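Why do bottles have different tops?

Look on the bathroom shelf at home. Or in the tub where all the spare bits end up. Loads of bottles! Small ones, tall ones, see-through ones, ones you can't see into at all. And the tops are different too. Why?

It's all about what's inside. Runny stuff like water pours by itself. Tip it and out it goes. Thick stuff like shampoo is slow. It sticks to the sides and sort of sulks there. So thick stuff needs a push.
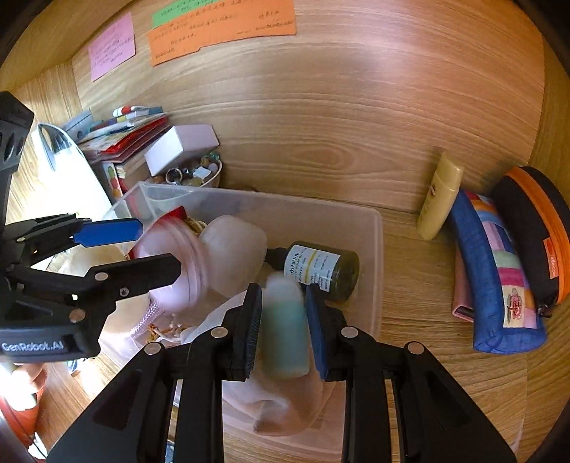 A pump gives it that push. Press the top down and a little chamber inside gets squashed. Out comes a blob. Let go, a spring pops the top back up and more shampoo gets sucked up the tube, ready for next time. Clever, and no need to pick the bottle up with slippery hands.

Screw caps are simpler. There's a ridge going round and round the neck, called a thread. Twist the cap and it climbs down the ridge untill it's tight. Good for going on holiday, less good if you're in a hurry.

Then there are refill bottles. Empty when you buy them, you fill them up from a big one. Handy for small bags and you can use them again and again.

TRY IT
Get 2 clean empty bottles, one with a pump and one with a screw cap. Put 135 ml of water in each. Do 12 presses of the pump into a cup. Now pour from the other one into a second cup and try to match it. Harder than it sounds! Do it over the sink, and ask a grown up frist.

Words by Jacqueline Guérin, Kevport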